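3.2 Setback recovery in the test homes

Each home was fitted with a Nimar thermostat running stock firmware, wired to a single-stage gas furnace. Indoor temperature was logged once a minute at the wall unit and at a second sensor in the main bedroom. After dropping records with gaps in the furnace signal, 1436 recovery events from 44 homes remained. Menon's linear model was fitted to each home separately — pooling the homes hid the effect of duct length.
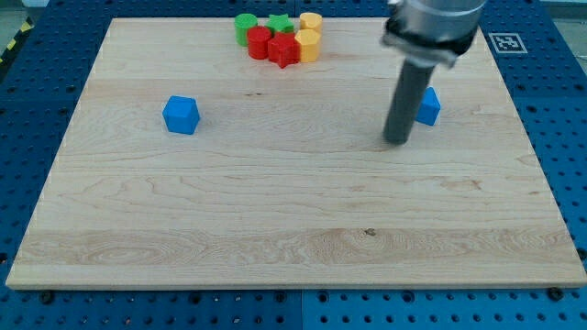 How early must the furnace start to reach the morning setpoint on time? The lead time depends mainly on the outdoor temperature and the depth of the setback, and in the Bestton homes it averaged roughly 40 minutes.

Homes with an uninsulated crawl space needed longer leads, and the stock schedule tended to undershoot in them. Figure 4 shows a maple board on a blue pegboard surface. The fitted slopes were stable between the first and second halves of the heating season, so no seasonal term was added. Wind speed was tested as a further input and dropped (Quan and Menon, Section 5).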